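Thread: Washing a wool peacoat at home, am I about to ruin it?

Community board > Clothes, Mending and Laundry

mtagle_sews
Okay so I picked up a navy wool coat at the Livbridge church sale for 8 dollars (eight!!) and I love it but it smells like somebody's attic. The dry cleaner by me wants 40 to do it, and I just can't make myself spend five times what the coat cost. Has anyone washed one in the tub? The lining looks like regular polyester and the care tag is gone. I have a bottle of Zokero wool wash left over from sweaters if that matters.
Maricel

bevan_g
Don't do it. I did this with my dad's overcoat and it came out fine on the outside, but the stuff inside the front (the stiff layer that makes the lapels lie right) bubbled up like old wallpaper. You can't iron that out. I tried for a whole evening with the game on.
Pay the 40.

yasmine_ez
Gonna disagree with Bevan a little. It depends how the coat is made! If the interfacing is sewn in, like on older coats, it can take cool water. If it's glued, then yeah, bubbles. Pinch the front between your fingers near a buttonhole and try to pull the layers apart. If you feel a third layer floating around in there by itself, it's probably sewn. If it all feels like one thick piece, glued.

I've tub washed two wool coats and both are still in my closet. Cool water, no wringing, no twisting, and dry it flat on towels for what feels like forever.

bevan_g
Two coats isn't a lot of coats though.

yasmine_ez
It's two more than you've got lol

edgardo_m
Before anybody gets anything wet, try air. I mean it. Attic smell is mostly dust and stale air, and wool gives it up if you're patient. Hang it outside in the shade for a few days, bring it in at night, brush it down with a stiff clothes brush every time. My mother did all our winter coats that way in June and I don't think one of them ever saw a cleaner.
If it's still bad after that, cheap vodka in a spray bottle, a light mist on the inside, and let it dry.

mtagle_sews
The vodka thing is real?? I thought that was a theater people myth.
Did the pinch test, Yasmine, and I honest to goodness can't tell. There's something in there but it doesn't float. It sort of slides?

yasmine_ez
Slides is good! I'd say sewn, but I'm not holding the coat so don't sue me.

cherrymae
Theater person here, the vodka thing is real. I did wardrobe for the Estrella Players for a long time and we went through the plastic bottle kind like you wouldn't believe. Spot test first on the inside hem. It does nothing for stains, it's only for smell. And keep it off anything shiny, some linings get a water ring that never leaves.

I'm with Edgardo on doing this slow. Where I split from him is the hanging. A big wool coat on a skinny hanger for days will get little points in the shoulders, and if it's damp it's worse. I lay mine over a table and flip it morning and night. Let the bottom hang off if the table's too short, just don't leave it folded on the same line the whole time or you'll get a crease across the back. Mine's an old wood table that's already beat up so I don't fuss over it.
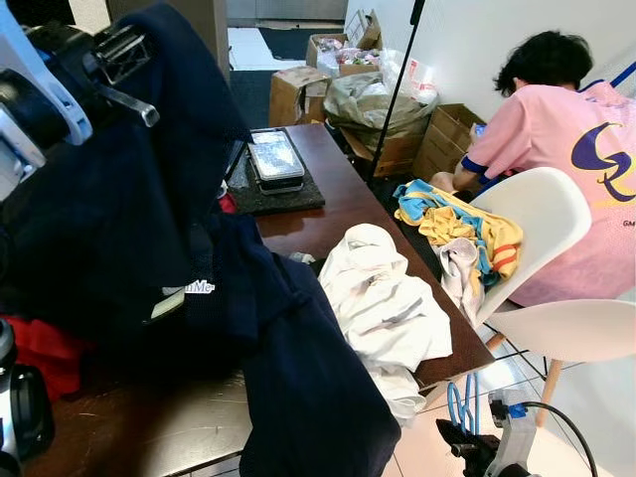

Also go through the pockets!! All of them, including the inside one. We once sent a coat out to be cleaned with a cough drop in it and I'm still hearing about it. And if there's moth damage you want to find it before you start brushing, because a stiff brush will turn a thin spot into a hole. Hold it up to a window and look for light coming through.

edgardo_m
Fair on the hanger. We had those fat wooden ones so it never came up. Agree completely on the moths, I should've said that first.

bevan_g
Moths are why I'd pay the cleaner. The heat kills the eggs. You can air a coat until Christmas and the eggs will sit there having a lovely time, and then they're in your sweaters.

cherrymae
Freezer does it too. Bag it, squeeze the air out, leave it in a good cold freezer for a week, let it come back to room temp in the bag, then do it again. Doesn't cost anything if you've got the space.

bevan_g
Who has room for a peacoat in their freezer

cherrymae
People who don't buy ice cream by the gallon, Bevan

mtagle_sews
I have a chest freezer in the garage so I might be able to swing it if we eat some of the soup. Held it up to the window and there's one tiny spot under the left arm. Can't tell if it's moths or wear.

yasmine_ez
Under the arm is usually wear. Darn it now while it's small, pull a matching thread out of the hem allowance if there's enough. Your stitches can be ugly, it's an armpit.

edgardo_m
Anybody have thoughts on those steamer closet things? My daughter sent me a link to the Riltia one and it's 900 dollars. For a closet.

bevan_g
For 900 it should wear the coat to work for you.

yasmine_ez
A handheld steamer and an open window will get you most of the way. Just let the coat dry all the way before you put it back on.

mtagle_sews
Okay the plan is: freezer first, then brush and air it on the dining table, then vodka if I need it, and the tub only if I get desperate. Bevan, if it bubbles you can say you told me so. Does it matter what kind of brush? All I've got is one of those sticky rollers.

edgardo_m
Not the roller, it only gets the top fuzz. You want real bristle. Brush against the nap first and then with it, and do under the collar twice, that's where it all hides.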